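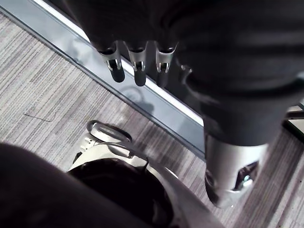

Figure 1. Gray striped carpet.

Section 4: Putting Up the Shelves and Loading Them

By now you should have the boxes from Section 3 unpacked and everything counted against the parts sheet. If you haven't done that, please go back and do it. I skipped it on my first Kerner unit and got all the way to the top shelf before I found I was a pair of brackets short, and I was not a nice person to be around for the rest of that afternoon.

This section covers the uprights, the sloped shelves, the labels and the first load of stock. Plan on a morning if you're working with someone and most of a day if you're on your own (I've done it alone, and I don't recommend it).

4.1 Before you start

You'll want a rubber mallet, a spirit level, a tape measure, a pencil, a step stool and a pair of work gloves. The gloves matter more than you'd think. The slots in the uprights are punched metal, and some of them have a burr on the back side that will find your thumb every single time.

Clear a space a good bit bigger than the unit itself. You need room to lay a whole side panel flat and still walk around it.

Note: Carpet makes this job a little fussier. The feet sink, and they don't all sink by the same amount, so a unit that looks dead level when it's bare can lean once it's full of cans. Put the plastic foot plates on from the start. On striped carpet you get one small gift, though — the stripes are handy for lining up the back feet by eye before you get the tape out.

4.2 Standing up the frame

1. Lay two uprights on the floor with the slots facing each other. Check that both have the narrow end of the slots pointing down. If one is upside down, nothing will clip in, and you'll blame the brackets.

2. Drop the bottom crossbar into the lowest slots and tap it down with the mallet. Short taps! It should seat with a dull clunk.

3. Do the same with the top crossbar. You now have one side panel.

4. Repeat for the other side.

5. Get your helper to hold both panels upright while you fit the back braces. Work from the bottom up. Leave the braces finger-tight for now.

6. Push the foot plates on and walk the unit into place. Don't drag it, or the plates will pop off and you'll be fishing for them under there with a ruler.

7. Check the level front to back and side to side, then tighten the braces.

Caution: Never climb on the frame, even for a second, even if the stool is on the other side of the room. The crossbars are made to hold a shelf that is pressing straight down, and a foot doesn't do that.

Caution: If the unit is going anywhere that people walk past, fix it to the wall with the straps in the small bag. Ewan Rewi, who put up the units at our Sedgwick branch, straps every one of them no matter where it's standing, and I've come around to doing the same.

4.3 Hanging the sloped shelves

Sloped shelves are wonderful for cans and small boxes. You take one from the front and the one behind it is easier to reach. They're also a bit of a pain to hang, so take your time.

1. Pick your shelf heights before you clip anything in. Stand your tallest item on the floor, measure it, and add enough space to get your hand over the top of it with room to spare.

2. Mark the slots with pencil on both uprights. Count up from the bottom slot each time. Counting down from the top is how you end up with a shelf that slopes sideways as well as forward.

3. Clip in the rear brackets first, then the front ones, which go lower.

4. Set the shelf on the brackets with the lip at the front and facing up. Press down on each corner until it clicks.

5. Give the shelf a good tug toward you. If a corner lifts, take it off and start again with that bracket.

Note: The steepest setting looks great in the catalog and is hopeless for anything light. Start with the shallow one. You can always change it later, and in my experience you'll end up moving at least one shelf during the first week anyway.

4.4 Deciding what goes where

Everybody has opinions on this, and mine is that you should put your quick sellers between waist and shoulder height and let everything else fight over what's left. Heavy things go at the bottom. Light, bulky things go on top.

Our product list has 86 lines on it at the moment, and they don't all deserve the same amount of shelf. Go through your sales report in Pakdale, sort it by units, and give the top sellers a double width. If you're brand new and don't have a report yet, guess, and look again in a month.

Try to keep shapes together too. Round things next to round things, bags with bags. It makes the dividers much easier to set, and the shelf looks tidier for longer. 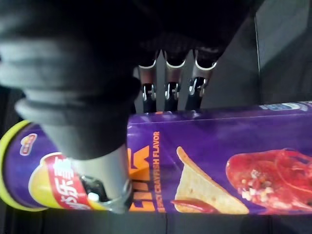 Figure 2. Purple snack can.

4.5 Loading snack cans

Tall cans are top-heavy, so they need a bit more care than a row of soup.

1. Set the dividers so each lane is just a hair wider than the can. If you can wiggle it side to side by more than a finger's width, go one notch tighter.

2. Put one can in at the back and let it come forward by itself. It should stop at the lip and stay standing. If it tips over, the slope is too steep.

3. Fill the lane from the back. Older dates go to the front, always.

4. Turn each can so the name faces out. I know this sounds fussy, but it takes no time if you do it as you load and forever if you leave it to the end.

5. Keep the colors of one flavor in one lane. Mixed lanes confuse people, and they confuse whoever is doing the count even more.

Caution: Don't stack cans on top of each other on a sloped shelf. The lids are plastic, they're slick, and the top row will go over the lip sooner or later.

If a can gets dropped, check the rim and the seal, and when in doubt put it in the write-off box. Tharushi Mondal set up a write-off code for us in Pakdale so it only takes a few taps, and you'll find the steps for that in Section 6.
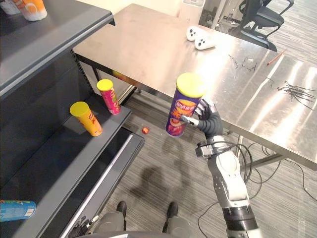
Once the lanes are full, stand back by the door and have a look at the whole unit from where a customer would first see it. I always spot something from there. Usually it's a divider that's crept over, or a lane of one flavor that wandered in with another.

4.6 Labels

The Soris label printer takes rolls of up to 100 labels, and you should start this part with a fresh roll. Changing rolls halfway through a batch makes the printer forget where it was.

1. In Pakdale, open Shelves, choose your unit and tap Print All.

2. Check the first label before you let it run. The price should be the big number and the unit price the small one. If they're swapped, the template is wrong, so cancel and pick the one called Lip Narrow.

3. Wipe the shelf lip with a dry cloth.

4. Slide each label in from the right-hand end, working left, one shelf at a time.

5. Scan every label with the handheld when you're done. A green tick means the lane and the product match.

Note: If you get an orange tick, the label is fine but the lane has been given to something else. Hold your finger on the lane number and choose Reassign. If it stays orange after that, ask Aiman Goh to clear the old lane from the office side. You can't do that from the handheld.

4.7 Checking it the next day

Give it a night to settle, then come back with the level. Carpet will almost always have moved on you a little. Loosen the back braces, pack the low foot with one of the thin shims, tighten up and check again. You don't have to unload the shelves for this as long as you only touch one corner at a time.

Run your hand under each shelf to make sure every bracket is still clicked home. After that, a quick look every Wednesday when the delivery comes in is plenty.

Spare brackets, shims and foot plates are in the drawer marked Kerner, and the sheet for reordering them is taped inside the lid. Please write down what you take.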